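**Week 5 handout: from demonstrations to a grasp policy**
Notes by Yannick Gautier, for the Hilwood robotics software stream

Read these with the loader code open. The assignment uses the same file layout, so anything you get working here carries over.

## 1. What is in an episode

Each episode in the Latov set is one handheld demonstration with two grippers. A record holds the wrist video, the gripper pose and the jaw opening. Video and pose are logged by separate processes and do not share a clock. Pose arrives at 200 Hz and the video is much slower, so for every video frame you interpolate the two nearest pose samples. Use slerp for the orientation. Linear interpolation of quaternions will pass the unit tests and then give you a wobble at the wrist that is hard to trace later.

The class split has 158 training episodes and leaves the rest for evaluation. Don't reshuffle it, or your numbers can't be compared with anyone else's.

## 2. Labelling the grasp phase

We cut each episode into approach, close, lift and release. The labeller in `phases.py` looks only at jaw opening and its rate of change. It marks the start of "close" when the opening has been shrinking for 5 consecutive samples, and the end when the rate drops back under the threshold.

Rigid objects give a clean plateau. Soft packaging doesn't. A foil packet keeps giving under the pads, so the opening creeps and the end of the phase is poorly defined. Check these by eye against the video before you trust the label.
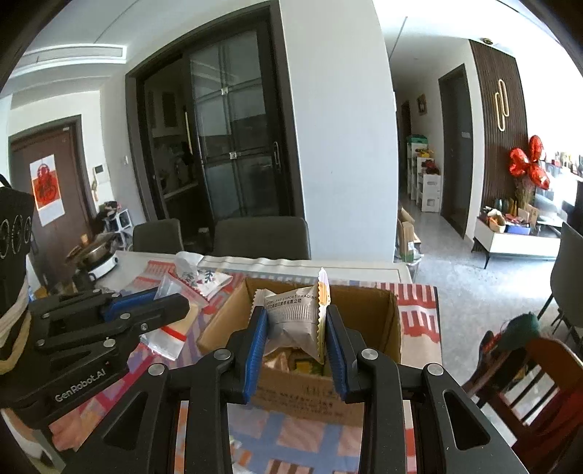
*Fig. 1. Ribbed finger pads at a foil snack packet, inside an open cardboard box.*

Packets also cause trouble for depth. Foil is specular, and stereo matching tends to return holes or values well behind the surface. The baseline therefore takes colour only, and you should leave the depth channel switched off until the optional part.

## 3. Action representation

Actions are relative poses, expressed in the current gripper frame. Absolute poses tie the policy to wherever the tracker set its origin that session, and the origin moves between sessions. Predict a short chunk of actions, execute the first part, then replan.

For two grippers, keep one extra term: the pose of the left gripper in the frame of the right. Dumitrescu's version of the loader drops it — fine for single-arm tasks, no good for holding a box with one hand and picking with the other.

## 4. Before the lab

- Run `check_sync` on episode 112 and plot the residual. It has a known clock offset.
- Correct the offset and re-run the phase labeller.
- Write down which phase boundaries moved, and by how many samples.

The lab is in the Tallstead room. Bring the plots on your own laptop, as the lab machines are wiped after each class. The optional depth exercise is due in September with the main report.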